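Search this guide Enter a word or page number Go

Randwood Guest House Handbook
Section 9: Setting up and looking after the Pidine bedroom heater

Last updated: November 21, 2025

Welcome to what I hope will be the least troublesome section of the handbook. The Pidine is a quiet and good-natured heater once it has been set up properly, and most of the calls we get in December come down to a timer that has lost its place or a filter full of fluff. Please read the whole section before you plug anything in, even if you have set up one of the older Vasseur heaters before, as the buttons are in a different order and the feet go on the other way round.

The larger bedrooms have the bed well out from the wall, and it is bedding that you will need to think about most when you choose a spot for the heater.
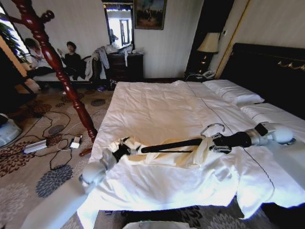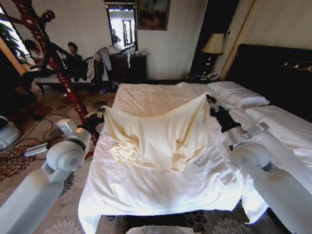

9.1 Choosing a spot

1. Find a flat, firm piece of floor. A thin rug is fine, but a deep one will block the air inlet underneath.
2. Leave at least 500 mm between the front grille and anything made of cloth, and that includes a duvet which hangs down when somebody turns over in the night.
3. Leave 400 mm above the heater. Window sills count, and so do shelves.
4. Check that the lead reaches a wall socket without being stretched. If it doesn't, move the heater.

CAUTION: Do not use an extension lead, however sturdy it looks. Do not stand the heater directly below a wall socket.

9.2 Fitting the feet

1. Lay the heater on its back on a folded towel -- the casing scratches more easily than you would think.
2. Take the two feet from the small bag taped inside the lid of the box. The longer end of each foot points towards the front.
3. Push each foot into its slot until it clicks, then turn the plastic screw by hand until it stops. Please don't use a screwdriver on these, as the thread is soft and we have very few spares.
4. Stand the heater up and give it a gentle push from the side. It should settle back on its own. If it rocks, take the feet off and start again from step 2.

9.3 Switching on for the first time

1. Plug in and press the round button once. The display shows two dashes and then the room temperature.
2. Press + or - until you reach the temperature you want. We suggest 18 for a bedroom and 20 if the guests have a baby with them, though people do vary and it is always kind to ask.
3. Let it run for 36 minutes with the window open a little. There may be a faint smell of warm dust the first time, and again after a long summer in the cupboard.
4. Close the window and press the round button twice to save the setting.

Note: If the display shows 209, the heater has been tipped and has shut itself off. Stand it upright, unplug it, have a cup of tea, and plug it in again after ten minutes. If 209 comes back, label the heater and take it down to the store.

9.4 The timer

The timer remembers one "on" time and one "off" time, and it will forget both if it is unplugged for more than an hour.

1. Hold the clock button until the figures flash.
2. Set the present time first, then press the clock button again.
3. Set the "on" time, press once more, and set the "off" time.
4. Wait for the figures to stop flashing. If you walk off before this, nothing is saved (I have done it myself more than once).

9.5 Cleaning the filter

Do this every fortnight in winter, and more often in the rooms at the Divbridge end, where the carpets are newer and shed a good deal.

1. Switch off, unplug and wait until the casing is cool.
2. Slide the filter up and out from the back.
3. Tap it over a bin, then go over it with the soft brush from the cleaning box. Never rinse it.
4. Slide it back with the arrow pointing up.

CAUTION: Never run the heater with the filter out, and never hang washing over the grille to dry.

For spare feet and filters, leave a note for Guadalupe Orozco in the office with the room name and the number on the underside of the heater.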